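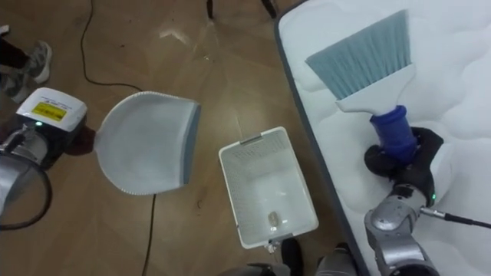 What does it take to get two robot arms to sweep up after you? A room with a wooden floor, a mattress, a dustpan, a hand brush, and more evenings than any of the people involved will admit to their families.

The Dust Settlers
By Femi Akpan
November
213 shares | 40 comments

Nhyira Lamptey had wanted to build a canoe. The Adeyemi workshop, where members pay by the month for floor space and the right to complain about the heating, already had a canoe in progress and a long waiting list for the good clamps. So she joined the robot people instead, on the grounds that they had snacks.

There were three of them then. Chibuzor and Uchenna Mohammed are cousins who share a car and very few opinions. Musa Dauda repairs elevators for a living and regards anything that moves sideways as a vacation. They had two arms, a control program Uchenna had named Vomevlow after losing a bet, and a plan to teach the thing one household chore from start to finish. Chibuzor lobbied for folding shirts. Musa pointed out that he has never folded a shirt.

They settled on sweeping: dustpan in the left hand, brush in the right, crumbs off the mattress and into a basket on the floor. A child of five can do it, though Uchenna's has so far declined.
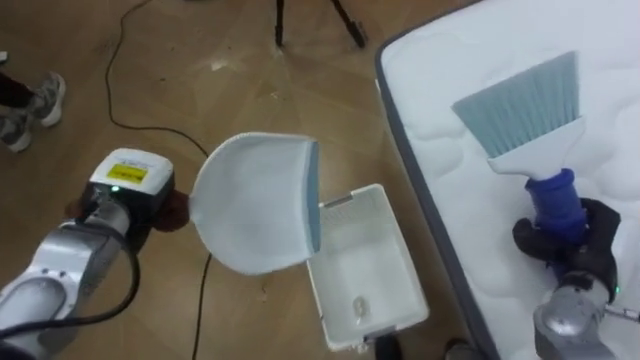
The tipping was Musa's department, and it occupied him for most of the fall. A person emptying a dustpan makes a dozen small corrections without noticing them. Vomevlow makes only the ones it has been given, so every turn of the wrist had to be argued over first. Too shallow and the contents stay put. Too steep, too early, and the floor gets them. Musa keeps a notebook of angles, with remarks in the margin such as "worse" and, on one page, "who did this."

The mattress was a harder fight. Chibuzor wanted a tabletop, which is flat and has the decency to stay that way. Lamptey held out for something soft and stitched, arguing that nobody she knew ate crackers on a laboratory bench. She won by 11 at night, when Chibuzor had to drive Uchenna home.

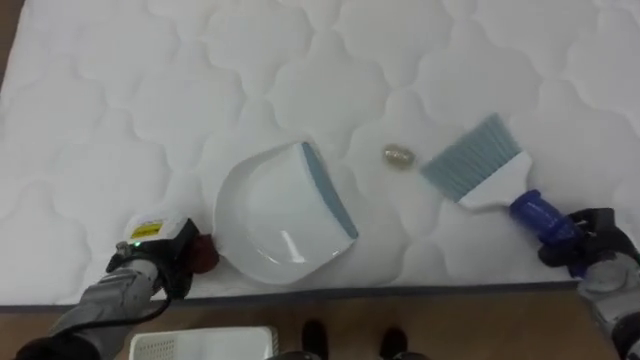 Pan on the left, brush on the right, and one small target between them.

Quilting, as the group learned, is terrain. Small things settle into the seams. Bristles that skim nicely over one puff dig into the next, and a pan that sits flat in one spot rocks in another. Uchenna rewrote the approach twice, then borrowed a trick from her mother, who sweeps with short strokes and a great deal of contempt. The short strokes went into the code. The contempt Chibuzor supplies himself, usually from a stool.

Money has been less of a problem than you might think, mainly because none has been spent that could be avoided. The secondhand power supply is a Dranport that hums in B flat. A member who left for Prodora, a maker of warehouse conveyors, donated a box of connectors, half of which fit something. 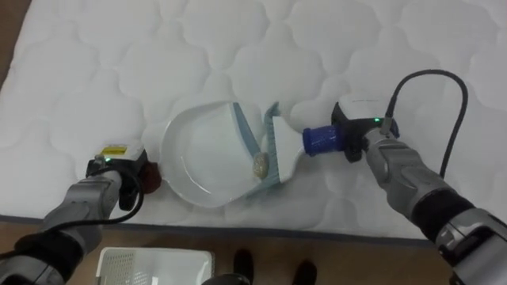 What they argue over these days is when to stop. Musa would like the job done the same way every time before anyone touches anything new. Uchenna wants to try rice. Lamptey, who has become the group's patient one by default, wants the arms to sweep a second time if the first pass misses, and to do it without being told - a standard, she notes, that her roommates have yet to meet.

I asked Chibuzor how long it would take him to clean the mattress by hand. He gave the question some thought, got up, and went to see whether there were any snacks left.

The group meets most evenings after seven at the back of the Adeyemi workshop. Visitors are welcome and are asked to wipe their feet. The canoe, at the time of writing, still has no bottom.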